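The slow road to a good floor

I bought my house in Lostgate for the porch, and I've spent every spare hour since on my hands and knees indoors. Under the green carpet were old pine boards, 300 square feet of them, and I was in love before I'd pulled up the second corner (my knees were less sure).

The folks at Hegyi, the lumber yard out past Clirside, quoted me $2,360 to sand and finish the lot. Fair price, I'm sure! I rented a drum sander instead and wore a groove by the kitchen door you could float a boat in. 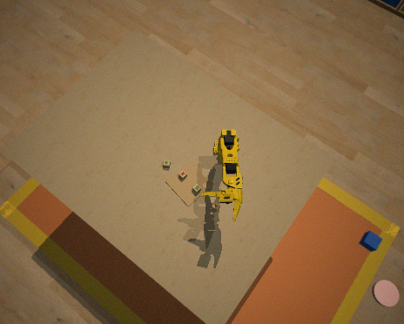
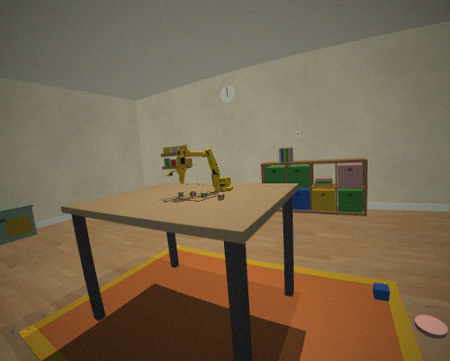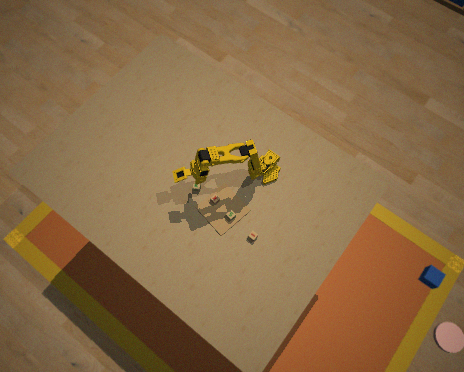
Pale wood tones, seen three ways.

Page last changed: June, 4:20 p.m.

So I started over, slower this time. Coarse paper first, then medium, then fine, always with the grain, and a vacuum between every pass. My neighbor swears by oil. I went with a water-based finish because I wanted the boards to stay light — oil turned my sister's place in Lallis the color of tea, and she's still mad at it.

Two coats went on beautifully. The third caught dog hair, so I sanded that back and did it again with the dog at my sister's.

I still have the upstairs hall to do, and there's linoleum up there, glued down with something black that laughs at my scraper. I've ordered a bigger scraper.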